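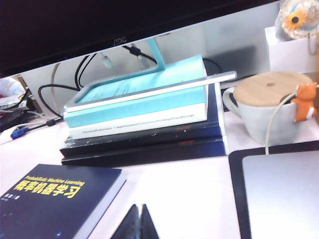 Section 4: Desk Tasks with Two Arms
4.3 Preparing and Releasing a Furnished Desk

Applies to: Hemunstead bench guide, all stations with a Kemppainen controller
Revision date: 12/12/2019
Approved by: Kerttu Tuominen

Use this procedure whenever the arms will handle books or similar flat items on a desk that also holds office equipment. For bare tables, use 4.2. For shelves, use 4.4.

Before you start

The operator and the observer must both have signed the station log. The observer holds the stop pendant for the whole session and has no other duty. If either person leaves, the session ends and this procedure starts over at step 1.

Clearing and checking the desk

1. Put the controller in HOLD. Wait for the HOLD indicator on the controller before reaching over the desk.

2. Decide which item is the work item. Lay it flat on the desk with open surface on every side that the fingers will use. Only one work item may be released at a time.

3. Sort everything else on the desk into one of two groups:
Fixed: monitors, monitor stands, stacked books, laptops, desk pads, cables that stay connected.
Removed: anything that would spill, roll, or break if touched, and that the task does not need.

4. Check each cup or mug that has to stay. It must be empty and must stand outside the work zone. Small ornaments on a rim or lid count as part of the mug, and the keep-out height is set to the top of the ornament.

5. Trace every cable from the desk surface to its connector. Unused leads are coiled and removed. A cable that hangs or loops behind the desk items is entered as a keep-out volume, with the lowest and highest points of the loop measured by hand.

6. Check book stacks by pressing lightly on each corner of the top book. If the stack shifts, rebuild it with the widest book at the bottom. A tablet or stand resting on a stack is entered together with the stack as one fixed item.

CAUTION: Do not use a stack that supports powered equipment as a source or target for pick and place.

Setting the limits

7. On the controller, open ZONES and load the desk template. Set the clearance to 30 mm around fixed items and 10 mm above the desk surface.

8. Set the speed limit to 5 percent for the first pass. Do not raise it until step 12 is complete.

9. Enter the screen face of each monitor as a separate keep-out plane. A monitor that is switched off is treated the same as one that is on.

10. Save the zone file under the station name and log number. Files without a log number are deleted at the end of the shift.

NOTE: If the controller shows message 214, two keep-out volumes overlap. Merge them. Do not shrink one of them to clear the message.

First pass

11. Clear all hands from the desk. The observer says "clear," and the operator repeats it before leaving HOLD.

12. Bring both arms to the ready position above the desk, one on each side. Move one arm at a time to the approach point over the work item, with the fingers open, and return it. Do not close on the item during this pass.
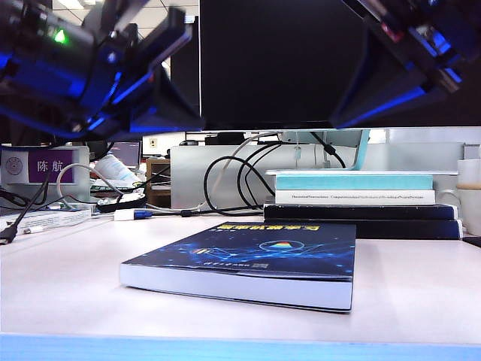 Figure 4-6. Both arms over the desk, book lying flat in the foreground.

13. Compare the wrist view with the fixed view. The work item must be visible in both. If an arm hides it in the fixed view, back that arm off and repeat step 12.

14. If there was no contact and no message, the operator initials the log and the observer countersigns. The desk is now released for the task.

WARNING: Any item added, removed, or moved by a person after step 14 cancels the release. Go back to HOLD and repeat from step 5. This includes papers laid down at the side of the desk.

Handling books

Paperbacks are gripped across the thickness at the spine side where possible. A book that opens during a lift is set down at once at the lowest safe point and is not regripped in the air. Glossy covers may need the soft finger pads (see 6.1).

Contact during a session

Press stop, leave the arms where they are, and write down the item touched and which arm touched it. Send the log page to Fidelina Sotelo before restarting. Changes to the desk template go through Roxana Llanos.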